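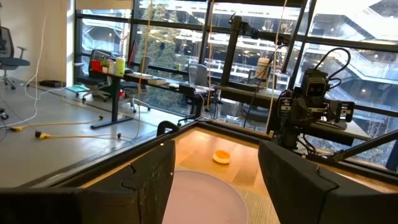
Pale pink plate, gray woven mat, small white cup or bowl on the wood top.

Posted in Tables & Dining, Friday, September 17, 2021

Placing a textured mat on a glossy wood table: plates on it or beside it?

The table is light wood with a glossy finish and gets set with mixed small plates and one large one. The mat is gray woven fabric. The large plate is 33 cm across and takes up most of the mat, which leaves nowhere for the small dishes. Should the big plate go on the bare wood instead? I would like to avoid ring marks on the finish. Mat is from Skusden if that matters.

kerdale_tables

Put the shared dishes on the mat and let the big plate sit on the wood with felt dots under the foot ring. Seven millimeter dots are enough. An unglazed foot ring is what scratches a gloss finish – check it with a fingernail before buying anything.

Tuvow

Mat size is the limit in most of these cases. Measure the plates at the rim, add a small gap between them, and compare the total with the long side of the mat. Three dishes in a row work on a rectangular mat if the widest one goes in the middle: a small white decorated plate on the left, the lavender-purple one next to it, a pale green round dish on the right. Food then goes near the center of the wide plate, and the small plates are left for sides. Keep any plant on a bottom corner of the table, away from the mat, so that watering does not reach the fabric. 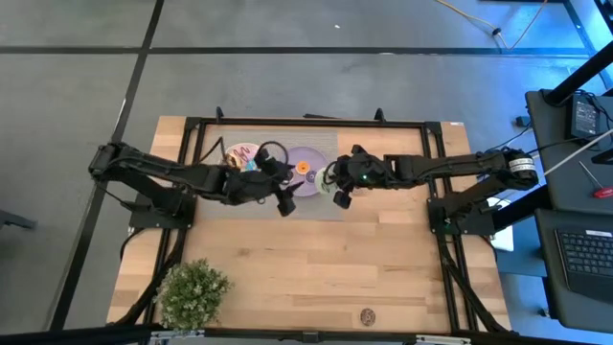

Ring marks come from heat or trapped moisture, and a woven mat holds moisture longer than a hard one. Lift it after every meal and let both sides air out. A gray mat with a plain texture hides crumbs well, so shake it out even when it looks clean. Wipe the wood along the grain with a barely damp cloth, then a dry one.

Huenchumán

Just use a bigger mat.

skusden_user7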